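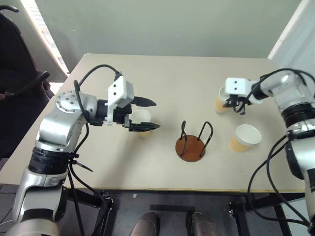

Both arms on paper cups, cup stand in the middle.

rinbridge_rob
Trying the white parallel grippers with the pointed black fingers. 40 cup grasps logged so far. Opinions before I do 100?

tallowbench
Pointed fingers on a paper cup. Bold. I'd go with wide soft pads, like the Peixoto ones.

rinbridge_rob
Pads are great until you need to get a cup near those wire loops — ask me how I know.

Josée Leclerc
Disagree with both. Drop the closing force 30 percent and keep the fingers.

tallowbench
My cups would like a word. They're flat.

rinbridge_rob
Force is going down tonight. Cables next, Josée, I know.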